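Knife Care for Home Cooks – Session 2 Notes
Molesora Kitchen Workshops
Handout updated 30 December 2018

Hi again! These are my notes from the second evening, typed up so you don't have to read my handwriting off the whiteboard. Last time we talked about steel and handle shapes. Tonight was all about edges, and what we do to them every day without thinking.

Bring your own knife next time, wrapped in a dish towel please.
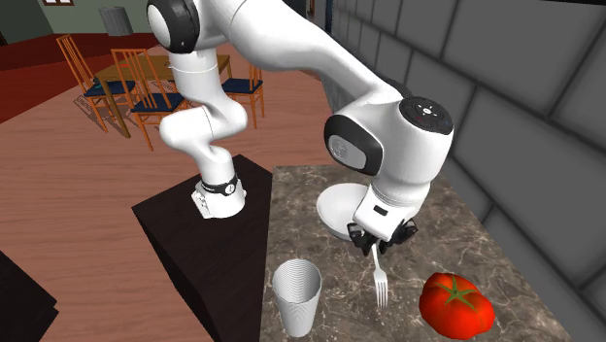 Marble countertop.

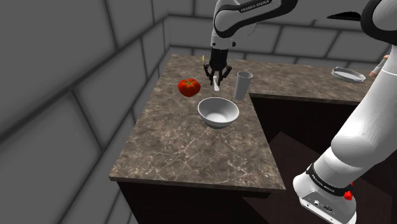

One of you asked in the break whether a knife that came sharp from the store really needs any attention in the first year. The same person had been told by a brother-in-law that honing wears a blade away, so it was better to leave it alone.

Well, yes, it needs attention, and no, a smooth honing rod takes off next to nothing. I think the mix-up comes from people using the word "sharpening" for both jobs, so let's pull them apart.

Honing straightens an edge that has started to roll over. You can't see the roll, but you can feel it when the knife skates on an onion skin. A few light strokes per side and you're back in business. I do mine before I cook a big meal, and I forget just as often as you do.

Sharpening takes metal off and makes a new edge. That's the stone, and it's a slower job. For a home kitchen I'd say twice a year is plenty. I do one in spring and one in November, before the holiday cooking starts, and the November one always takes me longer than I planned (squash season is hard on a blade!).

Which stone?

We passed two around. The coarse one was the Zundberg, good for a knife that has been badly neglected, and it cuts fast, so go easy. The fine one was the Barua, and if you only buy one stone this winter I'd get something in between those two. Soak it or splash it, depending on what the leaflet says. Don't put oil on a water stone, even once. I ruined a nice one that way.

Holding the angle

This is where most of us wobble. Lay the blade flat, lift the spine a little, and lock your wrist. Then move from the shoulder. If you hear the sound change halfway through a stroke, your angle has changed too. The marker trick helped a lot of you tonight – color the edge with a felt tip, make two strokes, and look at where the ink came off. Ink left at the very edge means you're too low. Ink left up on the shoulder of the bevel means you're too high.

Storage

Loose in a drawer is the worst. A magnetic strip is fine if you set the spine down first and roll the blade on. I use a Gillau in-drawer tray at home, which fits my paring knives but not the long bread knife, so that one lives in a cardboard sleeve.

Homework: hone one knife every day until we meet, and try it on a ripe tomato at the end. Page 93 in the course book has the stroke diagram if you get lost.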